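Robots at Work and at Home, Unit 3
Can machines do chores yet?
Course notes, revised 2025-04-20
Instructor: Vendula Trnka. Lab sections: Rohani Lubis.

3.1 What counts as a chore

A chore, for this course, is a short physical task that a person without special training can do in an ordinary room with ordinary objects. Clearing a table is a chore. So is sorting returned parts into bins on a shop floor, or putting blocks back on a shelf. Welding a car body is not, although robots have done it well for decades. The welding cell is built around the robot. The part arrives in the same position each time, the fixture holds it there, and the arm repeats a stored path.

A chore removes most of that support. The objects are in a different place each day, some of them lie against each other, and the instruction is vague ("tidy that up"). We will say that a machine can do a chore when it completes the whole task, from the instruction to the final state, without a person stepping in, in a room it was not tuned for. Note that this is stricter than the wording in many project reports, where success on a single grasp is often counted as success on the task.

3.2 Breaking the task down

Most tabletop chores can be written as a chain of four steps:

Find: locate the object and estimate its position and rotation.
Grasp: choose where the fingers close and move there without hitting anything.
Carry: keep hold of the object along a path that clears the rest of the table.
Place: release it in the required position and leave it stable.

The chain multiplies. If each step works 95 percent of the time and failures are independent, one object is handled correctly about 81 percent of the time. For four objects in a row the figure drops to about 44 percent. Students usually find this number low. It is the ordinary result of a system in which every part looks good when tested alone. Recovery behavior (noticing a failed grasp and trying again) raises it considerably, and section 3.5 deals with that.

3.3 The cube-sorting exercise

Lab work in this unit uses a simulated table with a single arm on a fixed base. The task is to bring the marked cubes onto the mat with their characters facing up and turned the same way. Start positions are changed between trials.

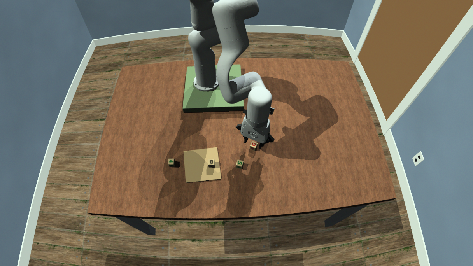

Figure 3.1. Simulated workspace with arm, mat and marked cubes. The B cube is on the mat; G, S and 4 are on the wood.

Several points in the setup matter for the exercise.

Rotation. The characters are turned by different amounts, and a cube gives the gripper the same grip every quarter turn. The grasp planner therefore has no preference, but the place step does. A planner that picks the nearest quarter turn can reach the mat and find that the wrist has no travel left to correct the letter. Choose the grasp with the final rotation already in mind.

Shadows. The arm throws large shadows over the table and partly over the mat, and they move with the arm. A color threshold set on the bright part of the mat will fail on the dark part. In the November section, the most common bug was a mat outline that shrank whenever the arm swung across it. Use depth for the outline if your detector allows it.

Finger clearance. The fingers need room on two opposite sides of the cube. Once several cubes are on the mat, that room has to be reserved in advance. Placing the first cube in the center of the mat is a frequent mistake.

Occlusion. With the gripper low over the table, a camera above it may lose sight of the cube about to be grasped. Store the last good estimate and note its age.

3.4 From simulation to a real room

A policy that clears the simulated table has shown that the geometry and the planning are sound. It has shown less about contact. Simulated friction is a number someone typed in. Real cubes have worn edges, finger pads pick up dust, and a tabletop is rarely level. The usual remedy is to vary friction, mass, lighting and camera position during training so that the real room falls somewhere inside the range.

Rohani Lubis ran the same task on the Stelis arm in our teaching lab, using a policy trained only in simulation. Of 183 attempts to move one cube, most failures came at the place step: the cube tipped on the mat edge or stuck briefly to one finger. Detection errors were second. Outright missed grasps were rare. The log is in the course folder and is needed for Problem 2.

3.5 Where things stand

Rigid objects of known size on a clear surface: largely solved, in the sense that a shop with a stable product range can buy a working system. The Grosada bin-sorting cell, which we cover in the next unit, is of this type. It still has an operator nearby for jams.

Rigid objects of unknown shape: good on grasping, weaker on placing.

Soft items such as towels and bags: possible in the lab, slow, with frequent retries. The Vik towel folder takes over two minutes per towel and needs the towel laid out within reach.

Long household tasks with many steps: not reliable. The obstacle is usually recovery. A person who drops a fork picks it up without treating this as a new problem. A machine must detect the drop, find the fork, decide whether the old plan still holds, and resume. Each of these can be programmed, but the number of ways a task can go wrong grows faster than the list of prepared responses.

Speed should be reported together with success. A system that finishes the job in eight times the time of a person may be acceptable overnight in a stockroom and useless in a kitchen at dinner.

3.6 Problems

1. Recompute the four-object figure from section 3.2, allowing one retry on the grasp step only. State your assumption about whether a failed grasp moves the object.

2. From the Stelis log, separate the place failures by cause. Propose one change to the gripper and one to the planner, and estimate which removes more failures.

3. Write a placement order and mat layout for the cubes in Figure 3.1 that keeps finger clearance for every cube. A sketch is enough.

Reading for next time: Jekier project notes, chapters 2 and 3.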